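件名: Re: [handheld-grip] Clundierの手持ちグリッパキット、貸出で触った方いますか

イワンさん、みなさん

ニムリです。ご無沙汰しています。ちょうど手元に貸出機が来ているところで、返却前に書いておこうと思っていたので、便乗させてください。長いです、すみません。

Ivan Ostapchuk さん wrote:
> Clundierの手持ちグリッパの両手セット、評価用の貸出が始まったと聞きました。
> うちは今まで片手の自作品でやってきたのですが、指のパッドを作り直すたびに
> 校正からやり直しで、さすがに買ったほうが早いのではという話になっています。
> 気になっているのは次の点です。
>
> ・届いてから最初の記録が取れるまでの手間
> ・キューブのマーカーは普通の部屋の照明で安定して拾えるか
> ・長く持っていて腕がつらくないか
> ・ソフトの出来(Wositz経由で買うと別料金という噂も)
>
> どなたか触った方がいれば、良いところも悪いところも教えてください。
> あと、頭につけるカメラは別のものを流用できますか?
>
> Ivan

順番どおりに答えられるか怪しいんですが、いただいた点に沿って書きますね。途中で脱線したら読み飛ばしてください。

1. 届いてから最初の記録まで

箱を開けてから最初の一本が取れるまで、うちではほぼ半日でした。といっても、そのうちかなりの時間はファームの更新待ちです。付属のケーブルでつないで放っておけばいいのに、私が待ちきれずに一度抜いてしまって、最初からやり直しになりました(これは完全に私が悪い)。イワンさんは抜かないでください。

校正は二段階あって、まず指の開閉、次にキューブと本体の位置合わせです。開閉のほうはすぐ終わります。指を全部閉じて、全部開いて、また閉じる、それを画面の合図に合わせて繰り返すだけ。黒いパッドの内側に格子っぽい凹凸があって、触るとけっこうしっかりしています。自作パッドで苦労されているなら、たぶんここで一番うらやましくなると思いますよ。

位置合わせは二人でやるほうが断然楽です。片方が本体を持って、もう片方が頭にカメラをつけてキューブを持っていく。ひとりでもできると説明書にはあるんですが、私は二回やって二回とも途中で止まりました。アイマン(Bitarさん、このリストにもいますね)に手伝ってもらったら一回で通って、あの時間は何だったのかと。

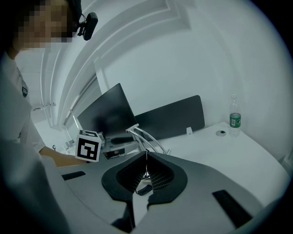
2. キューブのマーカーと照明

一番聞きたいのはここですよね。結論から言うと、うちの部屋ではほとんど問題なしでした。白い壁に白い机の、わりと明るい部屋です。キューブも白地に黒の四角い模様なので、背景と混ざるんじゃないかと最初は疑っていたんですが、黒の縁取りが太いおかげか、思ったより粘ります。

記録の最中にマーカーを見失うと画面の隅に数が出るようになっていて、200本取った時点で、見失いが原因で捨てたのは12本でした。悪くないと思います。で、その12本を見返してみたら、大半が同じ失敗なんです。手首をひねって、キューブが自分の前腕の陰に入ってしまうやつ。道具の責任というより、持ち方の癖ですね。

ただ、夕方になると話が変わります。西日が机に入ってくる時間帯は面が白く飛んで、模様の縁が怪しくなることがありました。ブラインドを下ろせば戻ります。イワンさんのところは地下でしたっけ? だったら逆に天井灯の映り込みだけ見ておけばいいかもしれません。

それから、左右のキューブは必ず正しい側につけること! 模様が違うので、入れ替わると左右の手が逆に記録されます。ソフトは何も文句を言いません。普通に「正常」と出ます。私はこれで午前中の分をまるごと失いました。Clundierの窓口には、せめて警告を出してほしいと伝えてあります。

3. 腕の疲れ

正直な話をすると、つらいです。持った瞬間は「あ、軽い」と思うんですよ。それが両手で宙に構えた姿勢を続けると、肩からじわじわ来ます。

慣れてきて見つけたやり方がいくつかあるので書いておきます。まず椅子を低めにしすぎないこと。机より肘が下になると、先端を机の上に出すためにずっと腕を持ち上げる羽目になります。それと、一本取り終わったら必ず膝の上に降ろす。面倒がって構えたまま次を始めると、後半の動きが目に見えて雑になります。うちでは5本取ったら立って肩を回す、というのをルールにしました。ディマ・ハダッドさんには「体操の時間」と呼ばれています。

両手の先端を近づける動作、たとえば片方からもう片方へ物を渡すような課題だと、疲れに加えて距離感の問題があります。頭のカメラから見下ろした絵と、自分の目で見た感じが微妙にずれるので、先端同士を合わせたつもりが画面では離れている、ということがよく起こるんです。始める前に、何も持たずに両手の先を机の上で寄せてみて、画面で左右のキューブがちゃんと拾えているか確かめるのがおすすめです。キューブの角の小さな緑のランプも、ついでにちらっと見る癖をつけておくといいですよ。
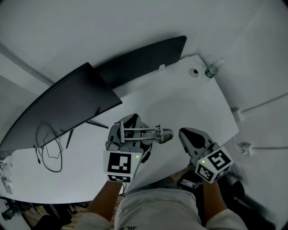

この確認を毎回の頭に入れるようになってから、取り直しがぐっと減りました。数十秒の手間なのに、これを省いた日に限って何かが起きるんですよね……。アイマンは面倒くさがって飛ばす派だったんですが、土曜に一度痛い目を見て以来、私より丁寧にやっています。

疲れの話に戻ると、体格でもだいぶ違うようです。手の小さい私には引き金の位置が少し遠くて、長い記録のあとは人差し指がこわばります。ハダッドさんは全然平気だと言っていました。握りの部分だけ小さいサイズが選べるといいのに、と要望欄に書いておきました。

4. ソフトと料金

イワンさんの聞いた噂は半分当たりです。うちの見積もりでは、記録用のソフトは本体についてきて、後処理のほう(Puvuvitzという名前です。発音がわかりません)が別でした。Wositz経由だとこれが年ごとの契約になっていて、直接頼んだ場合とは条件が違うみたいです。見積もりは両方から取ったほうがいいです、絶対。

記録ソフト自体は素直な作りで、好感を持ちました。開始と停止が本体のボタンでできるのがありがたい。両手がふさがっているのにマウスに手を伸ばすとか、もうやりたくないので。ファイル名に課題名が自動で入るのも地味に助かっています。

気に入らないのは書き出しです。一本ずつしか選べない版が入っていて、87本ためてしまった日は、延々とクリックしながら何をしているんだろうと思いました。まとめて書き出せる版が準備中だと聞きましたが、いつになるかは教えてもらえませんでした。スクリプトを書ける人なら、保存先のフォルダを直接読んだほうが早いです。構造は単純なので、必要なら私のメモを送ります。

後処理のPuvuvitzは試用期間のうちに少し触っただけなので、あまり偉そうなことは言えません。軌跡のなめらかさは十分だと思いました。ただ、指の開き具合の値が最初の数コマだけおかしくなる現象があって、これは問い合わせ中です。先頭を少し切って使えば実害はないはず。

5. 頭のカメラの流用

できるかと聞かれれば、できます。設定画面に「外部カメラ」の項目があって、手持ちのものを登録できました。でも時刻合わせを自分でやらないといけなくて、私はそこで心が折れて、セットのカメラに戻しました。小さくて、頭につけていても邪魔になりません。眼鏡の人は、バンドを締める前に眼鏡の位置を決めておくと後でずれにくいです。

以前このリストでDaherの古いキットを使っていた方がいましたよね(ネストル・セバスティアンさんだったかな)。あちらのカメラ固定具がそのまま使えるのか、もしご存じでしたら私も知りたいです。使えるならうちの予備が生き返ります!

6. 買うかどうか

うちは両手セットを一組、買う方向で話を進めています。書き出しの件と左右入れ替えの警告、このどちらかだけでも直してもらえたら二組目も、という感じです。片手の課題しかやらないのであれば、イワンさんの自作品をもう少し延命させるのもありだと思います。前に見せてもらった指のリンク、あれはよくできていましたし。

貸出機は来週いっぱいまで置いてあるので、近くに来る用事があればぜひ触りに来てください。午後の早い時間だと西日もまだで、ちょうどいいです。事前にメールをもらえれば充電しておきます。

あ、そうだ、充電! 左右を同時に充電するには口が二つ要ります。付属のアダプタはひとつでした。予備を用意しておいてください。

Maysoun Nimri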